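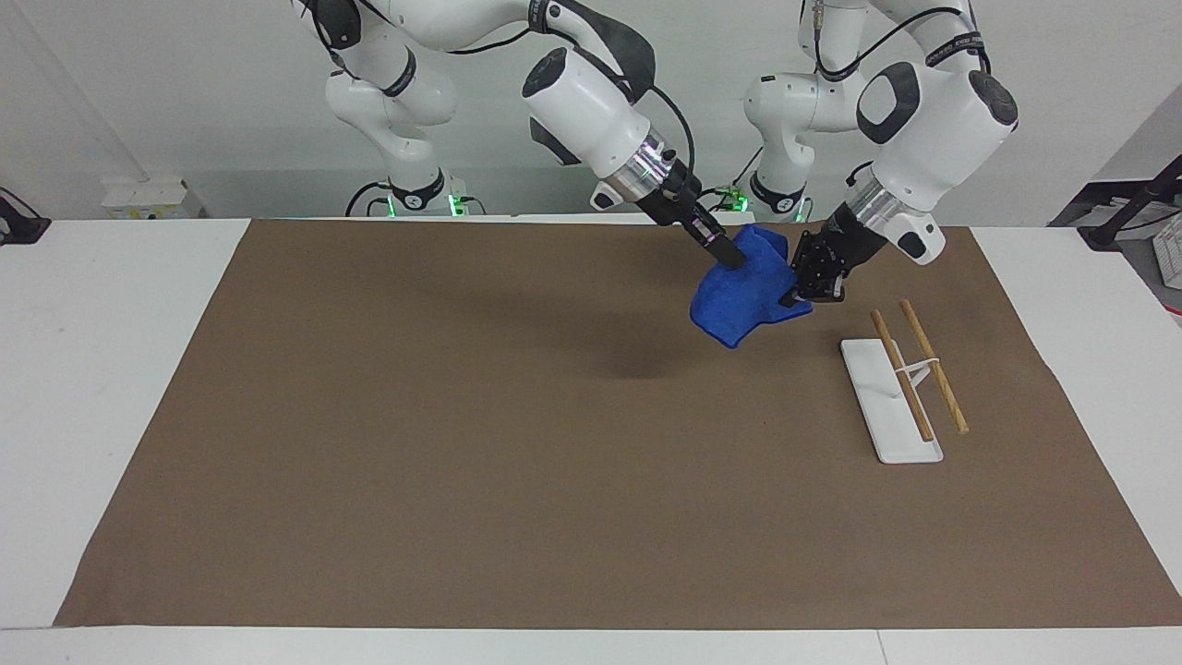
Quick one this week, deadline was Thursday and I spent most of it stuck in a sewer.

The sewer belongs to Furard, the puzzle-platformer from Etevo that went up on the PC stores in June and then sort of vanished. Shame. It's good. Not great all the way through, but good, and cheap, and you can get to the credits in a weekend if the water levels don't break you first.

You play a lamplighter. Town called Grimshaw, all the lamps out, something living under the streets that doesn't like light. 113 lamps to relight, and each one stays lit only if you leave enough oil in it. Oil is also your health. So every lamp is a small argument with yourself. Top it up and walk on half dead, or skimp and find the street dark again when you come back through. I skimped. Regretted it by the cathedral.

Controls are fine on a pad, a bit mushy on keyboard. The jump has a float to it that took me an hour to stop fighting. Checkpoints are mean in the first third and then way too generous later on, as if two different people set them and never compared notes.

Sound is the best part. Play it with headphones. There's a dripping noise in the lower tunnels that speeds up when the thing is close, and I didn't notice for ages, I just knew I felt sick. Very little music. What there is gets used well, mostly one cracked organ tune that keeps coming back slower.

Bugs: fell through the floor twice near the tannery. Lost 40 minutes to a save that wouldnt load. Etevo says a patch is coming, no date on it. Back up your save folder before the bridge section, seriously.

If you played Prerel, their last one, this is a much calmer game and the map is easier to read. The story's thinner though. Prerel had that whole business with the letters and I kept waiting for somthing like it here. There are notes to find, but most are two lines of mood and a smudge.

Worth it on sale, probably worth it at full price if you like getting lost. My death count was 321 and I'd like to hear from anyone who kept theirs lower. Reply to this email, no spoilers past the cathedral please.

Next week: the reader mailbag, and the handheld port of Prerel if the code turns up in time.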